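극세사 청소 장갑 한 달 넘게 써 본 이야기 (긴 글 주의)

작성일: 2023년 6월 29일 목요일

저는 원래 걸레를 참 좋아하는 사람이에요. 이렇게 쓰니까 좀 이상한데, 새 행주나 솔 같은 걸 사 오면 괜히 기분이 좋아지는 분들 계시죠? 딱 그런 쪽입니다. 그래서 동네 생활용품점 아주머니가 "이거 한번 껴 봐요" 하고 권해 주신 극세사 장갑을 그 자리에서 두 개나 집어 왔답니다. 아담스테드였나 하고 한참 헷갈렸는데 영수증을 다시 보니 Amstead 제품이네요.

처음엔 사실 기대가 크지 않았어요. 손에 끼우는 먼지떨이야 예전에도 써 봤고, 몇 번 빨면 털이 떡처럼 뭉쳐서 결국 현관 신발장 닦는 용도로 밀려나곤 했거든요. 그런데 이번 건 털이 길고 풍성해서 블라인드 사이나 의자 다리처럼 걸레로 닦기 애매한 곳에 쓱 들어갑니다. 책장 위를 한 번 훑고 나서 뒤집어 보면 먼지가 털 사이에 얌전히 붙어 있어서, 빨기 전에 베란다에서 탁탁 터는 재미도 있고요.

색도 마음에 듭니다. 하늘색과 흰색이 섞여 있어서 욕실 앞에 걸어 두어도 칙칙해 보이지 않아요. 다만 밝은 색이다 보니 창틀을 한 번 닦고 나면 때가 금방 티가 나요. 저는 이게 빨 때가 됐다는 신호 같아서 오히려 좋은데, 얼룩이 신경 쓰이는 분은 진한 색을 고르시는 게 낫겠습니다.
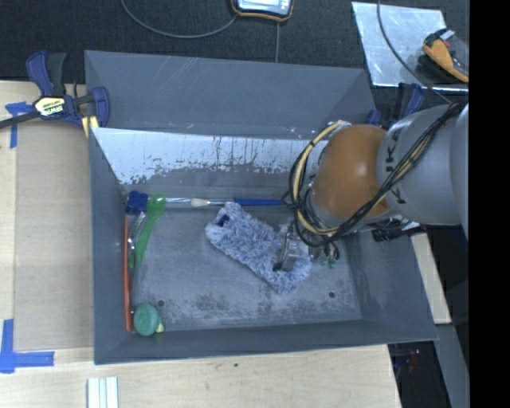 회색 통 안의 극세사 장갑과 파란 손잡이의 가느다란 솔

같이 나온 긴 솔 이야기도 조금 할게요. 장갑이 넓은 면을 맡는다면 이런 가느다란 솔은 구석 담당이에요. 저는 물병 빨대나 주전자 주둥이를 씻을 때 꺼내고, 가끔은 세면대 배수구 쪽에도 쓰는데 당연히 주방용과 욕실용은 따로 둡니다. 끝으로 갈수록 가늘어지는 모양이라 좁은 입구에 넣기가 편해요. 한 가지 아쉬운 건 힘을 주면 대가 살짝 휘어서, 눌어붙은 때를 벅벅 문지르는 데는 영 맞지 않는다는 점이에요. 그런 건 그냥 불려 놓으세요.

다시 장갑으로 돌아와서, 제일 궁금해하실 세탁 얘기입니다. 미지근한 물에 중성세제를 조금 풀어 조물조물하고, 섬유유연제는 쓰지 않아요. 예전에 멋모르고 유연제를 넣었다가 물을 잘 안 빨아들이게 된 적이 있어서 그 뒤로는 꼭 뺍니다. 털이 길다 보니 마르는 데는 시간이 꽤 걸려요. 장마철에는 아침에 빨아도 저녁까지 안쪽이 축축하더라고요. 손 넣는 입구를 벌려서 걸어 두면 한결 낫고, 다 마른 다음 손가락으로 털을 한 번 풀어 주면 처음처럼은 아니어도 제법 폭신해집니다.

비교 삼아 작년에 쓰던 Grornero 장갑 얘기도 하자면, 그쪽은 털이 짧아서 빨리 마르고 유리창 닦기에는 더 좋았어요. 대신 틈새 먼지는 이번 게 훨씬 잘 잡습니다. 이웃에 사는 일레아나 디누 씨에게도 한 짝 빌려 드렸더니 자동차 대시보드를 닦아 보고는 돌려주질 않으시네요. 결국 한 짝 더 사야 할 것 같아요.

좋았던 점: 털이 풍성해서 먼지를 잘 잡음, 손에 끼우니 굴곡진 곳을 닦기 편함, 색이 산뜻함
아쉬운 점: 더디게 마름, 손이 작은 저한테는 속이 조금 헐렁함, 처음 빨 때 털이 약간 빠짐

별점은 다섯 개 중에 네 개 드릴게요. 손목에 밴드만 조금 더 짱짱했으면 다섯 개였을 거예요. 9월에 이사를 앞두고 있어서 그때 새집 창틀이랑 붙박이장을 이걸로 싹 닦아 볼 생각인데, 그때까지 털이 얼마나 버티는지 보고 댓글로 덧붙이겠습니다. 혹시 긴 털 장갑을 빨리 말리는 방법 아시는 분 계시면 꼭 좀 알려 주세요!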